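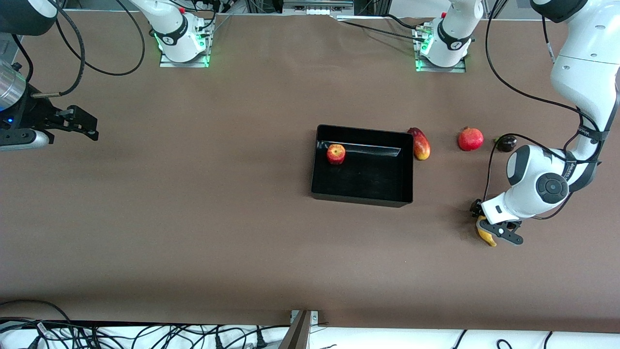
4. Setting up a patent watch in Flokeo

This section explains how to create a watch, how to choose the sources and how to share the results with your team. Before you start, your administrator must have activated your account (see section 2) and you must have at least the Editor role. With the Reader role you can see the results, but you can't create or change a watch.

4.1 Create the watch

1. Log in and open the Watches page from the left menu.
2. Click New watch. The form opens in the same window.
3. Type a name. Please use a name that your colleagues will understand also after some months. "Machine learning, medical images, applicant Vachon" is a good name. "Test 2" is a bad name.
4. In the field Topic, write your search in normal words or paste a query. The field accepts 2000 characters. Longer text is cut when you save, and there is no message about it.
5. Choose the language of the abstracts. If an abstract does not exist in this language, Flokeo shows a machine translation and marks it with the letters MT.
6. Click Save as draft.

Note: A draft does not collect any documents. The collecting begins when you activate the watch in step 4.3.

4.2 Choose sources and classes

1. Open your draft and go to the tab Sources.
2. Select the patent offices that you want to follow. In the present version 43 offices are available. Offices shown in gray are not part of your license.
3. Go to the tab Classes. Write the classification symbols one per line, without commas.
4. If you don't know the symbols, click Suggest. The program reads your topic and proposes classes with a score from 0 to 100. Remove the ones which do not fit.
5. Decide if you want applications, granted patents or both. For new fields of artificial intelligence we recommend both, as many documents are still at the application stage.
6. Click Preview. You will see how many documents the watch finds in the last twelve months.

The preview number helps you to judge your search. Our own test watch on speech recognition found 368 documents in the first try, and this was too much for one person to read. After we removed two classes it found 109, and the team could work with it.

Caution: If you change the sources or classes of an active watch, all unread marks are reset. Export your list first (see section 6).

4.3 Activate and share

1. On the tab Delivery, choose daily, weekly or monthly. Weekly reports are sent on the night before the first working day of the week, in the time zone of your administrator.
2. Add the recipients. They need a Flokeo account, except for PDF reports, which can go to any e-mail address.
3. Give each recipient a right: Read, Comment or Manage. Only one person can have the right Manage at a time.
4. Click Activate. The status changes from Draft to Active.
5. Wait for the first report. It can take up to one day when many offices are selected.

Note: Comments are visible to all recipients of the watch, including external lawyers. Do not write opinions on infringement or validity in the comment field. Ask your patent department where such notes should be kept.

4.4 Import a watch from Prisix

Customers who worked with Prisix before can bring over their old watches. Export them there as a CSV file with UTF-8 encoding, then choose Import on the Watches page. Queries and recipients are imported. Comments and legal status alerts are not imported, and you must set them up again by hand.

The import checks every line. If a line has an error, this line is skipped and the others are continued. The skipped lines are listed in a file called import_log.txt, which you can download during seven days.

4.5 If the report is empty

Check first that the status is Active. Then look if a date filter is still set from an earlier search. If both are in order, send the name of the watch and your user name to the support desk (Tuva Myklebust or Senthil Chowdary). Please do not send your password.

Section last changed: 3/16/26, Ottar Holmgren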